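Sorting day at the parts bench

I've been putting off the parts sort for ages, and in February I finally ran out of excuses (and out of clear table). So this page is the sort, or at least the bits of it I liked looking at. If you've been following the Flindirgate shelves since we moved into the Altside building, you know the state they were in. 3,842 pieces on the old list, and the old list was wrong! My recount so far has reached 1,931 and there are still boxes I haven't opened, so please don't ask me for a final number yet.

The way I do it is pretty simple. Yellow bins for the small stuff, a steel tray in the middle with a sheet of white paper in it, and everything goes past the paper before it gets a home. White paper is the best sorting tool I own. You drop a part on it and suddenly you can see the broken lead or the missing screw that you would never notice against a gray bench. It costs nothing and you can scribble on it, too.

I work in short rounds, one kind of part at a time, with the radio on low. Morning is better than evening for this. By late afternoon all the little silver things start to look the same to me and I begin putting washers in with the springs.
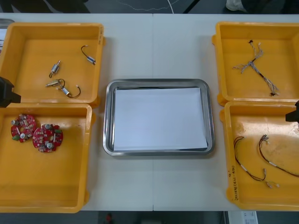 Four yellow bins around the steel tray, with the little DC motors top left and the round red boards in the bin below them.

The motors are the ones I always underestimate. They look like nothing, just small cylinders with a wire, and then you pick one up and two more come with it, all hooked together by their leads and those tiny white connectors. I spent way too long on the knots. My advice is to coil each lead on its own and put a twist tie on it right away, before you get distracted by anything else, and only then reach for the next one.

I love the red boards, I have to say. They have notches all the way around the edge, so they look a bit like gears, and they're packed with capacitors and connectors. Boards get a bin with plenty of space in my system. I used to stack them and I paid for it with a bent capacitor or two, so now they lie flat and I use up more bins than I'd like.
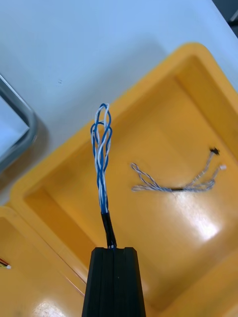
WIRES AND HARNESSES

Blue and white twisted pairs, with a short black sleeve at one end and big floppy loops at the other. I think it's the prettiest thing in the whole collection, sort of a tassel! There's a thinner harness on the floor of the yellow tray as well, and the two of them show why I stopped filing harnesses by color. Thickness works better for me. Thin ones go in one bag and thick ones in another, and anything with a sleeve gets a paper tag.

The tags come from a box of 110 I bought at Huamán, the hardware place down the hill, and I've got 14 left. I write on them in pencil because pen rubs off when they slide against each other. What goes on a tag: how many wires, what's on the ends, and a question mark if I have no clue what it used to belong to. There are a lot of question marks. If you ever worked on any of this stuff and recognize a harness from these pictures, write to me, please, I'd be thrilled to rub one out.
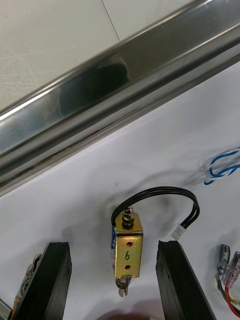 SOLENOIDS AND OTHER THINGS THAT PUSH

Number 6, standing up nicely on the white tabletop with its black lead looped over the top. It's a push-pull solenoid, with a brassy frame that goes a little rainbow when the light hits it, hex nuts stacked on the threaded end and a return spring at the bottom. The handwritten numbers match lines in my notebook, where I put down the size and the condition and which shelf it goes on.

I keep solenoids in their own row at the Brutell cabinet, lowest drawer, with a strip of felt under them so they don't roll into each other every time it gets pulled open. It sticks, that drawer. You have to lift and pull.

Still to do: switches, the big coffee can of springs, and a bag marked "misc good" that I'm a little afraid of. I'll put up more pictures when I've gotten through the springs.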